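Dollham Channel Partner Forum
Minutes of the quarterly meeting, February

Present: representatives of Dollham, Gilik, Posenen and Calimlim. The meeting opened at 10.00. The minutes of the previous meeting were agreed without amendment.
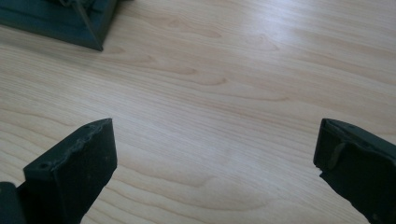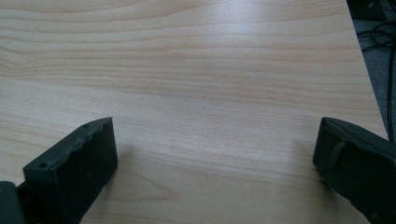

1. Deal registration
Dollham reported 659 registrations in the quarter. Calimlim said that approvals were still slow where two resellers had named the same customer, and asked for a written rule on priority. It was agreed that the first complete registration would stand for 60 days, after which the customer would be open to all partners.

2. Margin on renewals
Gilik objected to the proposed cut in renewal margin for smaller accounts. Dollham replied that the cut would apply only to contracts of fewer than 400 seats – existing quotations would be honoured. Posenen asked that its reservations be noted. The item was held over.

3. Distributor portal
Posenen gave an update on the new ordering portal. Stock levels now show correctly, but credit notes must still be requested by email. Gilik will send a list of outstanding faults before the end of the month.

4. Training
Members agreed that each partner should keep at least 2 certified engineers on its staff. Calimlim asked whether staff shared between offices would count. Dollham to confirm in writing.

5. Any other business
Calimlim asked for papers to be sent out earlier. Agreed.

The meeting closed at 11.40. The next meeting will be held in May, with Posenen in the chair.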